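Gretinby Flower Price Log

README for release 2, January 2022

What you get

One table of wholesale and retail prices for cut flowers, 2000 rows, plus a short notes file. Each row is one price for one kind of flower at one seller on one visit. It started as an attempt to check a claim you see on every wedding blog, that buying at the wholesale market saves you a fortune over the florist. I didn't believe it as stated, and after two rounds of collecting I believe parts of it.

Please read the section on problems before you make a chart out of this. The first release got passed around with a headline number attached that the data can't carry.

Where the prices come from

Eight sellers. Stoline and Quintanilla are wholesale halls open to the public after the trade hours. Grinness is a florist with three shops that let us copy prices off the cards in the buckets. The other five are small stands and are only listed by code, at their request.

Prices were written down by hand and typed in later. We did not scrape websites, having found that online prices for flowers often have little to do with what you pay at the counter.

Columns

visit_id: one number per trip to one seller
seller: name or code
flower: common name, lower case, singular
color: as the seller calls it, so "blush" and "light pink" may be the same thing
unit: stem, bunch or box
stems_per_unit: blank if the seller wouldn't say
price: US dollars, before tax
haggled: yes or no
notes: free text, often useless

Blank stems_per_unit is the one that hurts. There are 244 rows like this, nearly all of them bunches of filler such as baby's breath and statice. You can't turn those into a price per stem, and I'd ask you not to guess. Someone did that with release 1 by plugging in 10 stems for everything, and the result made filler look cheaper than grass.

How the files are put together

The typed sheets are merged by one script that runs overnight. It drops exact duplicates, checks that prices are numbers, and sorts by seller and visit. It does not fix spelling. "Ranunculus" alone shows up in several forms, and the notes file has a list of the ones we know of.

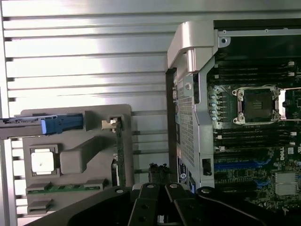 Known problems

Season. Most visits were made in November, when peonies are flown in and dahlias are done. Anything this table says about peonies is a statement about November peonies. A June bride should look elsewhere.

Quality. There's no column for it. A cheap bunch of roses with three bad stems is not as cheap as it looks, and we tried a freshness score and gave up when two people looking at the same bucket couldn't agree — I'd be suspicious of any flower data that claims to have solved this.

Labor. The florist price often includes trimming, conditioning and some greenery. The wholesale price includes you on your kitchen floor at midnight with a bucket and a dull knife. Comparing the two straight across is what the blogs do, and it's the main reason their savings look so big.

Haggling. Prices marked yes in the haggled column are what we paid. Prices marked no are what was asked. Mixing them will give you a number nobody was ever charged.

What it might be good for

Comparing wholesale halls with each other on the same flower in the same month. Seeing how much more a stem costs when you buy one bunch and not a box. Setting a rough budget for plain centerpieces, if you leave room for breakage.

It is not good for predicting prices around Valentine's Day or Mother's Day. We have no visits in either week.

Changes since release 1

Added Quintanilla. Split color from flower name. Removed the "average savings" line from the top of this file — it was mine, and I shouldn't have put it there. Corrected a batch of Stoline box prices that had been typed as bunch prices.

Use

Free to use and share. If you publish a figure from it, say which sellers and which unit you used.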